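Handgelenkkamera am Greifarm einrichten und Blöcke greifen

Zuletzt aktualisiert: 25. Apr. 2020

Diese Anleitung setzt voraus, dass der Arm mechanisch fertig ist und sich von Hand verfahren lässt. Der Greifer ist angeschlossen und öffnet und schließt auf Befehl. Den Aufbau der Gelenke beschreibe ich auf der Seite zum Dinia-Arm, die Ansteuerung über Kvaran auf einer eigenen Seite.

Kamera befestigen

Der Halter wird mit zwei Schrauben am Handgelenk befestigt, nicht am Greifer selbst. Sitzt er am Greifer, wackelt das Bild bei jedem Schließen. Die Schrauben erst handfest anziehen, dann die Kamera so kippen, dass beide Finger im unteren Teil des Bildes liegen. Die Fingerspitzen müssen bei voll geöffnetem Greifer noch zu sehen sein. Danach festziehen.

Das Kabel mit einer Schlaufe zum Unterarm führen und dort mit Kabelbinder sichern. Die Schlaufe muss so groß sein, dass sich das Handgelenk bis zum Anschlag drehen kann. Bei meinem ersten Versuch im Februar war sie zu kurz und der Stecker hat sich nach wenigen Drehungen gelöst.

Bildeinstellungen

Belichtung und Weißabgleich fest einstellen, die Automatik abschalten. Mit Automatik ändert sich der Farbton des Tisches, sobald der Arm tiefer geht, und die Farbschwellen passen dann nicht mehr. Den Wert so wählen, dass die hellste Stelle des Tisches nicht ausbrennt. Autofokus ebenfalls aus. Scharf gestellt wird auf die Tischplatte in der Höhe, aus der der Arm suchen soll.

Tisch und Suchposition

Eine einfarbige, matte Platte nehmen. Glänzende Platten spiegeln die Lampe. Den Arm mit offenem Greifer in die Suchposition fahren, die Blöcke vor die Finger legen und das Kamerabild kontrollieren. Die Position unter einem eigenen Namen in Kvaran ablegen, damit sie nach jedem Neustart wieder gleich angefahren wird.
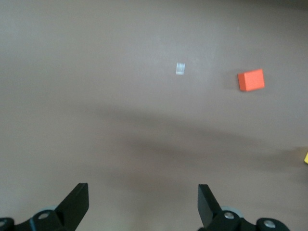
Farbschwellen legt man am besten mit dem auffälligsten Block zuerst fest. Im Programm den Reiter »Farben« öffnen, mit der Maus einen Bereich auf der Oberseite des Blocks aufziehen und die Werte übernehmen. Beim orangen Block reicht die Oberseite allein nicht, die linke Seitenfläche ist etwas dunkler und rötlicher und muss mit in den Bereich. Sonst liegt der berechnete Mittelpunkt neben dem wirklichen. Der durchsichtige Würfel lässt sich über die Farbe nicht zuverlässig finden, die Tischfarbe scheint durch. Für ihn verwende ich die Kantensuche und stelle die Empfindlichkeit so weit hoch, bis die Kanten gerade erkannt werden. Der weiche Schatten vor den Fingern darf dabei keine Kante ergeben. Tut er es doch, die Empfindlichkeit eine Stufe zurücknehmen oder die Lampe versetzen. Blöcke, die nur mit einer Ecke am Bildrand liegen wie das gelbe Teil rechts, lässt man vom Programm verwerfen. Dazu unter »Suchbereich« einen Rand von 4 Prozent eintragen.

Bild und Arm abgleichen

1. Einen Block mittig zwischen die Finger legen und den Greifer schließen.
2. Die Armposition speichern.
3. Greifer öffnen und zurück in die Suchposition fahren, ohne den Block zu berühren.
4. Den Block im Bild anklicken und mit der gespeicherten Position verknüpfen.

Das Ganze an mehreren Stellen des Tisches wiederholen, auch nahe am Rand des Arbeitsbereichs. Wenn eine Stelle deutlich abweicht, zuerst prüfen, ob der Kamerahalter noch fest sitzt.

Erster Greifversuch

Die Geschwindigkeit auf die kleinste Stufe stellen und den Notausschalter in Reichweite legen. Der Arm fährt zuerst über den Block, dreht den Greifer passend zur Kante und senkt sich dann ab. Liegt ein Block schräg, muss die Drehung vor dem Absenken abgeschlossen sein, sonst schiebt ein Finger ihn weg. In Sudo ist das die Option »Drehen vor Absenken«, sie ist ab Werk ausgeschaltet.

Die Schließkraft niedrig anfangen und langsam steigern. Rutscht ein glatter Block durch, hilft ein Streifen dünnes Gummi auf den Innenseiten der Finger mehr als zusätzliche Kraft. Nach dem Aufkleben den Abgleich wiederholen.

Den Hinweis mit der Drehung habe ich von Zodwa Van Wyk aus der Werkstatt Valton. Die Einstellungen für höhere Geschwindigkeiten trage ich nach, wenn der neue Antrieb am Unterarm läuft.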